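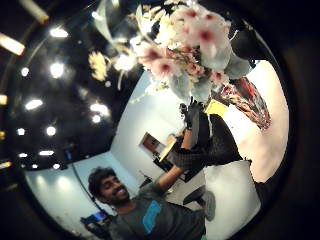 Bouquet stems in a gloved hand, with the wide lens fitted.

Zinerska Hand-Held Capture Kit: Review

By Muchen Su
9/13/18

The Zinerska kit is a hand-held gripper with a fisheye camera, a tracking unit and a recording program. A person carries the gripper through a task, the program writes video and pose, and the result is used to train a robot arm that was never in the room. The kit sells for $1483. I used it through July and most of the following month, almost entirely on flower handling, and recorded 2285 episodes before writing this.

Flowers are a hard subject for a kit in this price range. Stems slide against each other, leaves hide the contact point, and petals show damage that a block or a mug would not. If a capture tool has weak points in grip control or exposure, they show up early.

What is in the box

The kit includes the gripper body, two sets of soft fingers, one lens, a cable, a calibration board, a carrying case and a license for the recording program. The license is tied to one computer. Moving it to another requires a release code from Zinerska, and mine took a day to arrive. There is no tripod thread on the body, so the tool has to be laid on its side between takes. The side has a rubber strip for this purpose and the strip has stayed on.

The computer is not included. Zinerska lists a minimum specification, and a laptop just above that minimum dropped frames whenever the preview window was open. Closing the preview cured it. A faster laptop had no trouble either way.

Gripper and trigger

The trigger is mechanical and pulls the fingers closed through a linkage. Travel is long and the return spring is light. For stems this is the right choice, as most of the travel is usable and small changes in finger force reach the fingers. With heavier objects the hand tires. My older Cludar unit has a stiffer trigger and a shorter throw, and I would still use it for boxes.

Finger width is read by an encoder in the linkage. The reading is repeatable after warm-up. From a cold start it drifts for the first few minutes, and the manual says nothing about it. I now cycle the trigger several times and run the zeroing routine again before the first take.

The soft fingers bend outward under side load. When a stem is gripped near the tip, the recorded width is smaller than the stem. This needs to be corrected downstream or the policy will learn to over-close. Gripping deeper in the fingers reduces the error.

Lens and exposure

The lens covers a very wide field. With a bouquet close to the glass, the camera still records the ceiling, the far wall and a helper at the bottom of the view. The wide coverage is the main reason the visual tracking works as well as it does, as there is nearly always fixed structure somewhere in the image. The cost is resolution at the center, where the grasp happens, and strong bending of anything near the rim.

Exposure is automatic by default and meters the whole circle. Under a dark ceiling with bright fixtures the meter moves each time the wrist rotates, and petal color moves with it. Pale pink goes to white in one take and to a muddy tone in the next. Manual exposure is available two menus down. I set it once per room against the flowers and locked it. The setting is lost when the program is closed, so it has to be written on paper.

Close focus is acceptable. Petals within a hand's width of the lens are soft. Stems at the fingertips are sharp enough to label.
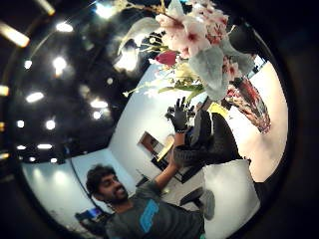 Handovers with a second person

Most of my episodes involve passing a bouquet between the tool and a person. The person wears a black glove in part of the set, which gives the hand detector a consistent color and takes skin tone out of the comparison. Against dark bundled stems the glove is a poor choice. The detector supplied with the kit merged the two and reported one object. A glove in a mid-tone would be easier to separate, and I have changed over to gray.

Zinerska's sample protocol asks the helper to hold still until the fingers close. People do not do this. They reach up, smile at the operator and adjust their grip. I stopped enforcing the rule and marked the release point by hand afterward. The annotation tool allows one event per episode in the basic license, and a handover has at least two, contact and release. The second event has to go in a text field. This is the most annoying limit in the software.

Faces are recorded. The kit has a blur option that runs at export, and it misses faces that are turned on their side, a common case when the wrist is rolled. Anyone planning to share data outside the building should get written permission from helpers and should not rely on the blur.

Tracking

Pose is computed from the video and an inertial sensor. In rooms with clear corners, fixtures and wall pictures, tracking held in nearly every take. It failed in three situations: a bouquet filling the upper half of the view, a quick roll of the wrist, and a low pass over a plain surface. The first two can be avoided by the operator. The third depends on the furniture.

Recovery is slow. When tracking is lost, the program keeps recording video and flags the episode at the end, so the operator finds out too late. An audible warning would solve it. The Cludar program beeps, and I miss that.
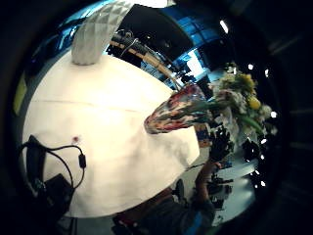 Surface preparation deserves more attention than the manual gives it. The calibration chapter covers the board, the lighting and the distance, and stops there. In practice the table matters more than any of these. A white tablecloth under bright overhead light offers the tracker very little, and the one faint crease across the cloth is a long straight line that tells it nothing about motion along its own direction. A patterned vase lying on its side near the table edge gives plenty of features, but it is an object to be handled, and features on an object that moves are worse than none. A faceted white vase at the far side of the table is a better landmark as long as it stays put. I also route cables off the cloth now. A thin black cable looping across white fabric was picked up by the stem detector in several of my takes, and each one had to be cleaned by hand.

Printed markers at the table edge fix most of this. Zinerska sells a set. Markers from an ordinary printer work equally well if they are glued to stiff card.

Battery and storage

The internal battery lasts up to 90 minutes with the screen dimmed. It cannot be swapped. The tool can run from its cable, and the cable then pulls on the wrist during rolls. I charged during breaks and worked in two blocks per day.

Internal storage is 16 GB. For short episodes this is enough for one block of work. Transfer runs over the same cable and locks the tool until it finishes. Filenames are counted from zero again after a transfer, so two batches copied into one folder will overwrite. Make a folder per batch.

Export

The export module comes from Siregar and is sold with the kit under the Zinerska name. It writes video, pose and finger width on a common clock. I checked the alignment by tapping the fingers against a table and comparing the encoder step with the image. The offset was constant across batches, which means it can be removed with one number in the configuration file. The default value in that file was wrong for my unit.

Export fails silently if the destination path contains a space. Zinerska support confirmed this and suggested not using spaces.

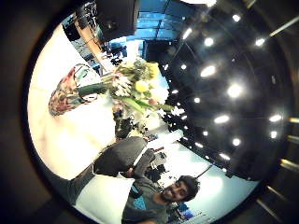
Tununia Manipulation Group | Equipment Reviews

For crowded setups the kit does better than expected. With a tattooed forearm holding the stems, a helper close to the lens and other people further back, pose was still good, as the grid of blue glass panels and the ceiling spotlights stay fixed and are easy to match. The hand detector was less reliable on the tattoo. It split the forearm into separate regions at the color changes and lost the wrist for part of the grasp. Pose and width data are not affected by this, and a group that trains directly on images may not care.

Overexposure is the other issue in bright rooms. When a white wall or floor fills a large part of the circle, green stems in front of it lose their edges. Lowering the manual exposure recovers the stems and darkens the ceiling, and the tracker then has fewer fixtures to use. I settled on a value slightly darker than the default.

Verdict

The gripper hardware is good and the trigger is the best I have used for thin, flexible objects. The tracking is good in furnished rooms and needs markers over plain tables. The software is behind the hardware. The single event limit, the missing warning on lost tracking and the forgotten exposure setting all cost time in each session, and all could be corrected in an update.

Groups recording delicate objects should consider it. Groups recording boxes or bottles will be better served by a stiffer tool. Buy the second set of fingers at the same time, as the first set begins to polish at the contact face and slips on wet stems.

Comments (4)

wsong_lab
Does the width drift go away if you leave it powered overnight on the cable? Ours does, mostly. We still rezero before the first take.
Wenjie Song

Muchen Su
I have not left it on overnight. I will try it. The body gets warm while charging and I did not want it unattended.

rig_and_glue
Path with spaces bug is also there if the user account name has a space in it. Took us a morning.

pkd
Did you try the older narrow lens? Wondering if it fits this body.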